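The Skeptical Shelf: Does Tofu Litter Earn Its Keep?

Every few years the pet aisle finds a new thing to make litter out of. We have had pine, paper, corn, wheat and crushed walnut shells, each one announced as the end of the smelly box. Now it's tofu, or more exactly the leftover soybean fiber from making tofu, pressed into little pellets and sold at a price that made me put the bag back the first time.

I came around to trying it in October, mostly because Hina Rizvi kept bringing it up at the Risstead cat swap and I wanted to be able to disagree with her properly. I have two cats, Memel and Anix. Memel will use anything with sides. Anix once held out for most of a day over a change of brand, so she was the real test.

First, the dust. The claim is that there isn't any. There is some. It's a good deal less than clay, and I no longer come away from filling the box with a gray film on my glasses, but tip the last inch of a bag in quickly and you'll get a pale puff. Noman Awan, who has asthma and three cats, pours his slowly with the window open and says he's happy with it. I'd call that an improvement and leave it there.

Next, the clumping. Wet spots hold together well if you let them sit. Go in with the scoop too soon and you get paste, and the paste sticks to the bottom of the box. I now wait 30 minutes, and I keep the layer deeper than I ever did with clay. Thin layers were a mess, whatever the back of the bag told me.

Then we come to flushing, which is where I get grumpy. A lot of these bags say you can flush the stuff. Maybe you can. My house has old pipes and a bend under the hall that has already cost me $394 once, and I'm not going to find out. There are also towns that ask you not to flush cat waste of any kind, whatever it's mixed with. Mine goes in the trash, double bagged, same as before. If flushing is your main reason for switching, call your water department before you buy.

Smell is the big one. "Deodorizing" is a word I've learned to read with one eyebrow up, and adding "enzyme" to it doesn't bring the eyebrow down. I'm sure enzymes do something. I'm less sure they do it in my laundry room. What I noticed was a faint cooked-bean smell for the first day - not bad, a bit like a pan left to soak - and after that the box smelled about as fresh as my scooping deserved. Skip a day and you'll know it. Adeel Khokhar swears his scented kind is better, but I stood in his hallway and what I smelled was green tea on top of cat.
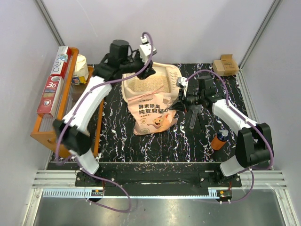 Can you mix tofu litter with the clay you already have?

Mixing is fine for a week or two while the cat gets used to it, but don't make it permanent, as the two clump at different speeds and you end up scooping twice.

Storage matters more than I expected. It's a plant product and it takes up damp. I left a bag open in the basement and the pellets at the top went soft, so now everything gets poured into a lidded bin the day I open it. Fold-and-clip might do in a dry apartment. In a Risstead basement, I wouldn't bet on it.

As for the money, Usmani Pet Supply will take $8 off if you buy two bags at once, and I'd still only buy one to start with. Some cats simply won't have it. Anix sniffed, walked off, came back after supper and used it, looking put upon. Nighat Mohmand's old tom never did, and she gave her second bag away.

So I've kept going with it, mainly for the dust and because a full box is so much lighter to carry. I haven't seen proof of the rest. If you've had a different experience, and especially if you've been flushing it for a year without trouble, write in. I'd like to know how old your pipes are.

Recent items
Covered boxes: who are they really for?
Vasilică Ursu on clipping claws without a fight
We washed 40 cat blankets and ranked the detergents
Do water fountains make cats drink more?
Swap table dates and what to bring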